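Gerport opens sign-ups for Small Oven Suppers, a countertop cooking course for people without a full kitchen

GERPORT, 16 January 2025 — Hi, I'm Jhair Marulanda, and I run the cooking program at Justelen. I usually hand these announcements off to someone else, but I've been talking about this class to everybody I meet for months, so I asked if I could write this one myself.

Sign-ups are open now for Small Oven Suppers, our new course built entirely on the countertop toaster oven. It runs for 6 weeks at our teaching room on Feng Street, one evening session a week, and it's meant for anyone cooking in a studio, a dorm, a rented room, a camper, or a house where the big oven died and the landlord is "looking into it." (I lived that last one for a whole winter. I ate very well, thank you!)

The idea came out of a drop-in night we held in August. I had planned a talk on knife skills and got through maybe half of it before the questions drifted over to toaster ovens. Can you roast in one? Why does the top burn while the middle stays cold? Is foil okay? People stayed late and wrote things down on napkins, and I went home and started sketching a class.

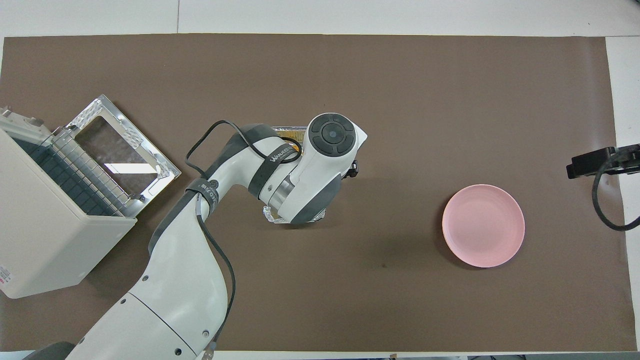
The setup for the course is plain on purpose, and I want people to be able to copy it at home on whatever table they've got. We put down brown paper first and work right on top of it, with the oven on one side and a plate waiting on the other. You want room for that glass door to swing all the way open, so clear the space in front of it before you turn anything on. Foil trays do most of our baking. They're cheap, they're light, and you can bend a rim a little if your rack is on the narrow side. Leave some air around the tray, though, and keep foil well away from the heating elements. Check your own oven's manual too, because some makers don't want foil in there at all.

We spend the first evening on heat. Small ovens run hot in some spots and lazy in others, and the dial is more of a suggestion than I'd like. Everybody gets a cheap oven thermometer to take home. Then we toast a full rack of plain white bread and look at the color of every slice, and I promise it's more fun than it sounds. After that come vegetables, then chicken thighs, then a night of eggs and beans, and then fish, which scares people and really shouldn't.

Most of our recipes are written for 400 degrees. A couple of the slower ones drop down to 325, including a baked rice dish that I've made so many times my neighbors know it by smell. You'll get all the recipes printed on cards, with a blank space at the bottom for your own notes, since your oven at home is going to disagree with ours sooner or later. 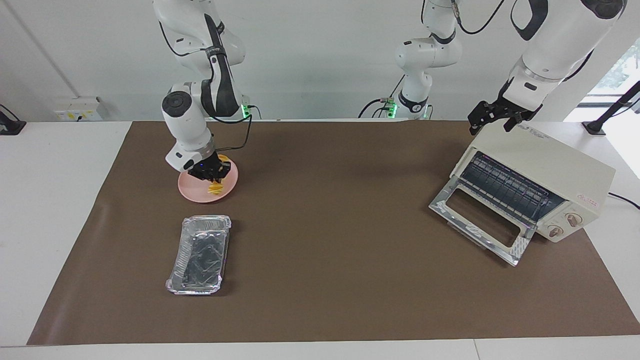
The last evening is fruit and sweets, and I'll admit I fought for it. There was a version of the schedule with a second chicken night in that slot. But warm fruit out of a small oven is such an easy win! A bit of brown sugar, a pinch of salt, a few minutes near the top element, and you've got dessert for two with hardly anything to wash. We'll also do a crumble topping you can keep in the freezer and shake over whatever you have.

No experience is needed, and you don't have to bring an oven. If you own one and it's been giving you trouble, write down the model and tell me about it on the first night. I love a stubborn oven. Wear closed shoes, bring a container with a lid for leftovers, and let us know about allergies when you register so I can swap things around in the recipes.

If you can't make the evenings, there's a short version too. We'll teach it as one long afternoon, 3 hours, covering heat, vegetables and one main dish. The date isn't set yet, and anyone who asks to be put on the list will hear from us first.

Groceries, recipe cards and the thermometer are all covered by the course fee. Sarkard, the housewares store two doors down from us, is donating the trays and the paper, and they've offered our students a discount on baking pans during the course.

To register, stop by the front desk at Justelen on Feng Street or call during office hours and ask for the cooking program. Reporters are welcome to sit in on any session, and yes, we'll feed you. Just give me a day's notice so I buy enough chicken.

Press contact: Jhair Marulanda, Cooking Program, Justelen, Gerport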